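Sunday, late

Second day with the Pirneo, the lane-keeping kit Zornau wants 1,055 euros for, and I have until the end of the month to decide if I'm sending it back. The installer spent 2 hours on it and left me a manual of 100 pages, 8 of them on how to turn off the chime.

Took it across town and along the motorway this afternoon. Some of what it had to deal with:
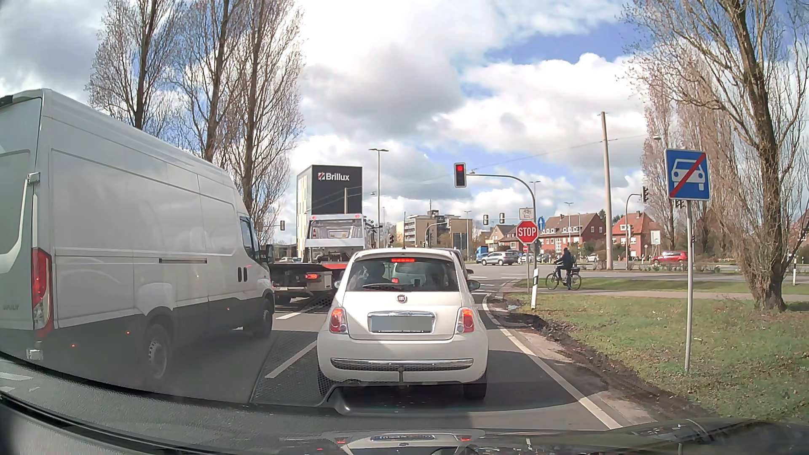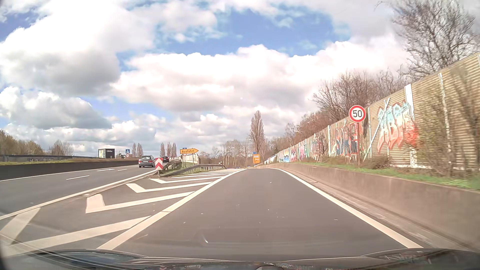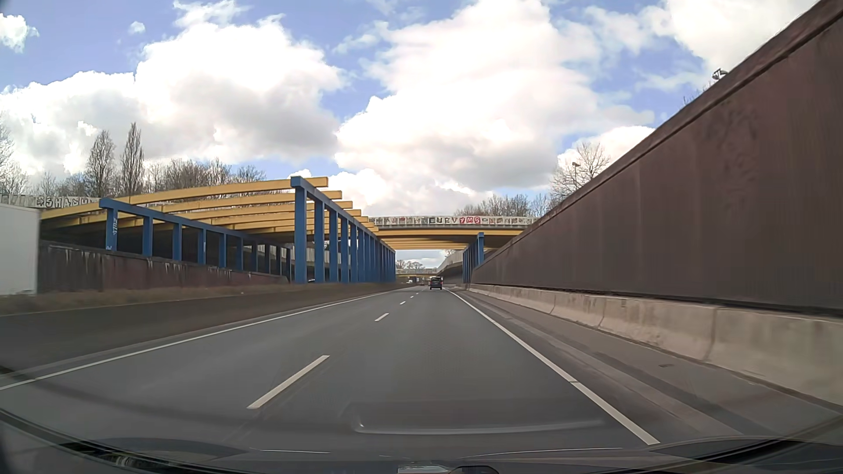
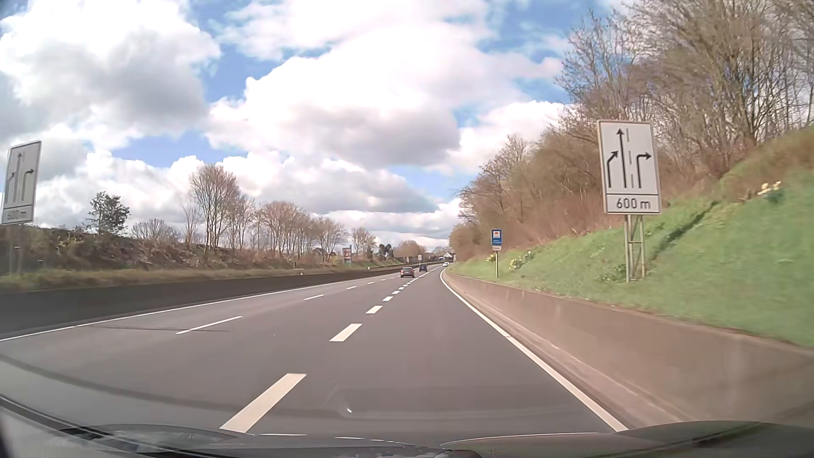

It steers better than my brother-in-law, a low bar. Keeps to the middle, doesn't fidget, brakes a little late for my taste. What I can't stand is the voice. "Please confirm your attention," every few minutes, like a dentist. I confirmed it. I confirmed it again. By the time I got home I was more tired than if I'd driven myself – and I sort of had, hands on the wheel the whole way.

Umali makes a cheaper one with no voice at all. Reviews say it drifts left. Must ask Zornau if the subscription starts now or after the trial, the email says both.

Shoulder still sore. Out of coffee.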